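4. Setting up the pouring benchmark

This chapter is for groups who want to repeat the Grullthorpe pouring results on their own table. It supposes that the arm is calibrated and the Stendex controller is running (see chapter 2).

4.1 Placing the objects

1. Clear the work surface and switch on the room lights. Keep the same lights for all trials.
2. Put the two cups on their saucers, one behind the other, with both handles to the right as seen from the fixed camera.
3. Put the third saucer on the side of the arm.
4. Move the gripper by hand guide to the third saucer and save this pose as "home_low".
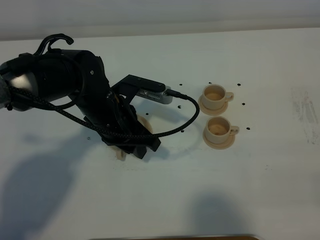
Figure 4-1. Gripper at the third saucer, two cups to the right.

Note: The wrist cable must have enough free length. Turn the wrist slowly through its full range before the first trial and watch that the cable does not pull at the connector.

4.2 Recording the pours

1. Fill the cups and the pitcher as written in your trial sheet.
2. Start the Khondokar policy in slow mode. The arm takes the pitcher and tilts it over the far cup.
3. Keep one hand near the stop button during the pour.

Caution: Do not use hot liquid. A spill can reach the cables before you can stop the arm. 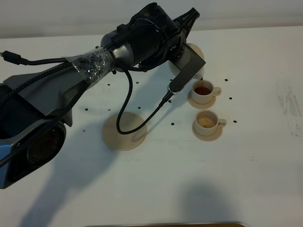

4. When the pitcher is upright again, wait 10 seconds before you save the trial. The last drops belong to the result, and in our first version we lost them.
5. Record 12 trials for each start position. If a cup was moved by the gripper, mark the trial as "contact" – do not delete it.

4.3 Checking the saucer step

The saucer step is scored apart from the pour. In our tests the policy failed here more often than in the pour itself, mostly when the fingers came down too steep. Lower the approach speed first, and change the grasp angle only if this does not help.

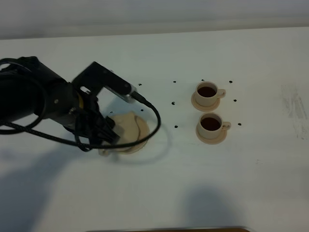
Andby wrote to us that lower speed alone did not solve it in their lab, and that they had to retrain with over 10 extra demonstrations at the saucer rim. We have not yet repeated this. If you try it, please report both scores, with and without the extra demonstrations.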